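Print | E-mail

Kastis Cinema Keeps Its Doors Open After Director Pays Overdue License Fee

3 November 2019

Film fans in Kastis can go ahead and hang on to their punch cards, because the little movie house on Younis Street is staying open after all, and it has one of its former popcorn sellers to thank for it.

The Vornis Theater had been told in August that its entertainment license would lapse unless it paid a late renewal fee of $1000, plus a fine for showing movies for 7 nights without a current permit on the wall. Owner Apostolos Vasilakis, who has run the place with his family for years and will happily tell you about every reel that ever jammed there, said the renewal notice went to an old address and he never saw it.

"I'm not going to say it wasn't my fault, because a man should know when his own license runs out," Vasilakis said, laughing a little. "But I'll tell you, when I opened that second letter I had to sit down in the front row for a while."
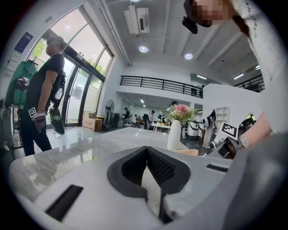
Flowers on a marble tabletop.

Word of the trouble got to director Maritza Apaza, who tore tickets at the Vornis through high school and whose new comedy, "Jolent," opened there last month to a very full and very noisy house. Apaza called Vasilakis herself and offered to cover the fee and the fine both, and (this is the part he likes best) she asked if she could still get in free on weeknights.

"I saw my first grown-up movie in that building, and I probably wasn't supposed to," Apaza said by phone. "He could have kicked me out, and he gave me a job instead. So it was an easy call to make."

City clerk Xóchitl Cervantes confirmed that the full amount has been paid and that the new license is good for 2 years. She added that her office has updated the theater's mailing address, and that she plans to bring her kids to the Saturday matinee once things settle down.

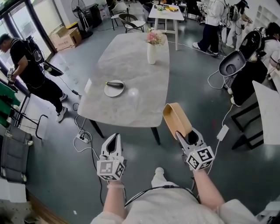

Vasilakis says he wants to thank everybody properly, so the Vornis will hold a free screening of "Jolent" later this month, with Apaza there to answer questions afterward. His daughter is handling the food, and anyone who has been to one of her lobby suppers knows to come hungry. She is planning on eggplant, and plenty of it, so one whole one lying on a round white plate won't get her very far with that crowd! There will be popcorn too, of course, and Vasilakis is asking folks to pick up their free tickets at the box office ahead of time, with a limit of four to a family.

Print this story | E-mail to a friend

Comments (3)

Jhosep Escobar
So glad to read this. My wife and I had our first date at the Vornis and the seats were just as squeaky then. Don't fix them, Apostolos!

popcorn_row_c
Does the free show count toward the punch card? Asking for my mother, who has one punch left.

Hamish Tomoana
Good for Maritza. I was an usher with her and she was always late, but she was kind to everybody who came through that door. See you all in the lobby.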